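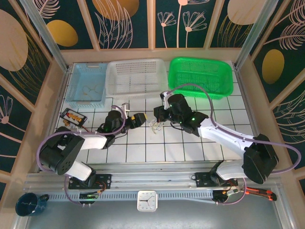

Sarla Uniyal reckons I should stop reading launch invitations altogether, and she put it in the comments under my last post in rather fewer words than that. Her view is that Kitemach will release a tablet when it releases a tablet, and no amount of squinting at a teaser will bring it forward.

She's right, of course. I squinted anyway.

The invitation went out yesterday and it consists of a dark grey square, a thin line of light along one side and the words "Turn it over". From this the forums have worked out that the Garow 3 will have a second screen on the back, or a solar panel on the back, or (my favourite) no back. I think it means they've moved the camera. Companies do get very excited about moving the camera.

What I'd like is a battery that lasts through a train journey. My present Garow is the old one, bought second-hand in February, and it has been through 600 charges according to the settings page, which I now check more often than my bank balance. It used to manage two films. Now it manages the first half of one and then goes dim in a reproachful sort of way.

The rumoured battery is 3,762 somethings, up from 3,457. I did the sum and it's not quite nine per cent, so I can look forward to a few more minutes of the film. The source for both numbers is a chap on the Jornstead forum who was also very sure about the folding one. We're still waiting for the folding one.

Price, no idea. Colours, apparently a green. The keyboard case will be sold separately and won't fit the keyboard case I've already got, and I don't need a leak to tell me that.

Gintarė Jankauskaitė asked whether I'd be better off with the Iyamu, seeing as it's cheaper and you can buy it in a shop today. Possibly! I had a go on one and the screen was lovely, but the power button is exactly where my thumb goes, so I turned it off four times while trying to read a recipe.

I'll be watching the launch on the old tablet, plugged in.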